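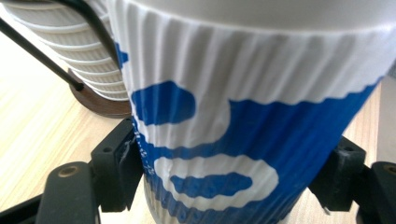 Blue and white paper cup with a ribbed sleeve.

Section 4: Booking a Passage and Setting Up Your Transit Unit

Hi, Dwynwen Gethin again. By now you should have your Trulletti unit out of its box and charged. In this section I'll get you from the Hilenley waiting basin to the mouth of the Trullamik ship tunnel with a confirmed slot and your lights showing the right colors. I've taken my own boat through plenty of times and I still read this list before I go!

Before you start, you'll need your boat's registration number, your height above the waterline (antennas count) and a working VHF radio.

1. Switch the unit on and hold the side button until it beeps twice. It looks for the tunnel beacon by itself, so leave it alone while the green light blinks.

2. Pick "New passage" and type in your registration number. The keypad is small and I always hit the wrong key with gloves on, so check it before you press OK.

3. Enter your length and height in feet. If your mast folds, enter the height with it folded, and then please do fold it.

4. Choose a direction. "Seaward" takes you west and "Rees" takes you back toward Rees harbor. Boats go through one direction at a time, and the direction changes at 9 in the morning and again in the afternoon.

5. Wait for your slot number. Write it down somewhere (I use masking tape on the dash) and read it back over the radio when the control room calls you.

Note: If the screen says "Hold," you're still in line. Don't start a second booking. I did that my first September and ended up canceling both.

6. Clip the unit to the starboard rail, screen facing in. The tunnel sensors read it from that side.

7. When the entrance light turns white, move up at slow speed and keep 240 feet behind the boat in front.

Caution: Boats over 1000 tons always go first, even if your slot number is lower. Stay well outside the yellow buoys until the big one is all the way in. The water it pushes back out of the entrance is stronger than you'd think, and it can shove a small boat sideways onto the fenders.

Caution: No sails and no anchoring inside. If your engine quits, press the red key on the unit, call the control room and put your fenders out on both sides.

8. Once you're out the far end, press "Complete." The unit gives one long beep and your slot closes. Forget this step and the control room will be calling to ask where you are.

Resetting the unit is covered in Section 7, along with changing the rail clip.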